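Piltden Forums > Kitchen > Storage and small stuff
Print this thread | E-mail this thread

Salt box with compartments vs. just keeping the jars
Posted Feb 26, 2026 by crumbtray

Ok quick one, on my break. Redoing the spice corner this week. Moved in August and the counter by the stove has been a pile of bags and jars ever since. Want one of those seasoning boxes with the sections and the flip up lids, little spoon in each. Salt, sugar, and something else, havent decided.

Questions. Do they stay dry inside near a stove. Do the lids stay up by themselves. And is three sections enough or should I go for a bigger one. The Bikard one comes in plastic or ceramic and the ceramic costs a lot more.

Also I have a load of old jam jars with nice lids and cant throw them out. Use those instead??

----

pilaf_again wrote:

Jars. Done. You already own them.

Screw lid beats a hinged flap every time for keeping damp out. I had a sectioned box for 2 years and the salt was a brick every summer. Chipped it out with a knife.

----

dutchoven_dee wrote:

Disagree with pilaf. Yes a jar seals better but you need two hands to open it and one of mine is usually covered in chicken. Box is flip, scoop, done. I go through salt fast enough that it never gets the chance to clump.

Three sections is plenty. People buy the big ones and then half of it is old paprika.

----

norinse wrote:

Depends on the salt. Fine table salt is ok in a box. Coarse sea salt was a mess in mine, it got damp and weepy. I buy the Saraç coarse and that lives in a jar with a few grains of rice in the bottom.

Ceramic is nice but heavy and if you drop the lid thats it. Plastic you can chuck in the sink.

----

pilaf_again wrote:

The rice thing does nothing by the way. Had rice in mine. Had a brick with rice in it.

----

norinse wrote:

Works for me. Maybe you live in a swamp

----

crumbtray wrote:

lol ok. So it sounds like box for the daily stuff and jars for the backup? My counter is maybe not deep enough for both, there's an outlet in the way.

----

dutchoven_dee wrote:

Box in front, jars behind. You only reach for the jars when you refill. Thats how mine is, one row against the wall, tall ones at the back or you knock them over. I have 7 back there and its fine.

----

saltlick1833 wrote:

Few things since I went through all this last year.

1. Wash the box and let it dry overnight, lids open. Not an hour. Overnight. The corners hold water and you wont see it.

2. Smell your jam jar lids before you use them. If it smells like pickle the sugar is going to smell like pickle. Soak in baking soda and water, didnt fully work on mine but it helped. New lids are cheap if you know the size.

3. Peel the labels or dont, but if you leave the old label on write over it what's inside. I put salt in coffee once.

4. Don't put sugar right next to salt. Sounds dumb, do it anyway. Leave the middle for something that doesnt look like either.

----

pilaf_again wrote:

4 is the only good argument against the box i've seen and its from someone who likes the box

----

dutchoven_dee wrote:

Or you just remember which side is which?? Salt left, sugar right. It's not hard

----

saltlick1833 wrote:

Not hard for you. There's other people in my house and they scoop from wherever.

----

crumbtray wrote:

Update. Went with the plastic, light blue. Couldn't justify the ceramic. Not Bikard in the end either, the store had a no name one for less and it looks the same to me.

Filling goes slow with the tiny spoon but if I pour from the jar it goes all over the divider. Tried it with a bit of sugar, had grains in every section and had to wipe the whole thing out and start again. So spoon it is. Left one first, then the middle, the right one can wait till I make up my mind. Lids all the way up and back so they're not in the way.
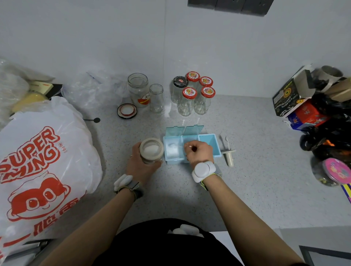

Jars are staying, you all win. The ones with fruit on the lids are my favorites so those go where I can see them, plain ones in the cupboard. Still need to do somthing about the bags. Half of them are nearly empty and I keep them rolled up with a rubber band, not great.

Any ideas what goes in section three? Not pepper, I have a grinder.

----

norinse wrote:

MSG. Or chicken powder, but then youre back to clumping, that stuff is worse than salt.

For pouring get a paper funnel going. Sheet of baking paper, fold it down the middle, tip the jar onto that first and then slide it in. Way faster than the little spoon.

----

crumbtray wrote:

ok the paper thing is smart. will do that for the refill

----

pilaf_again wrote:

Leave it empty. You'll know in a month. I filled all of mine the first day and ended up with a section of cornstarch I never touched — wrong place for it, you need a big spoon for cornstarch.

----

dutchoven_dee wrote:

Hard no on chicken powder in an open box. Chili flakes. They dont clump, they don't look like salt, problem solved.

For the bags, clips. The Huner ones come 6 to a pack and they hold, the ones from the dollar place pop off. Then stand them all up in a shoebox, labels facing you. Anything with less than a spoonful left, use it tonight or toss it.

----

saltlick1833 wrote:

Second the chili flakes. But then wash that spoon separate. And dont rub your eye

----

pilaf_again wrote:

Come back in August and tell us if the salt is a brick. I'll wait

----

crumbtray wrote:

Will do. Clips are on the list. Chili flakes too I think, have to see if I have enough left in the bag. Gotta go, rice is on

----

Print this thread | E-mail this thread

Recent in Storage and small stuff
- Getting pickle smell out of lids, has anything worked
- Drawer dividers for a drawer that isn't square
- Huner clips, old style or new style
- Where do you keep the onions
- Flour moths again (long)
- Saraç tins, are they worth keeping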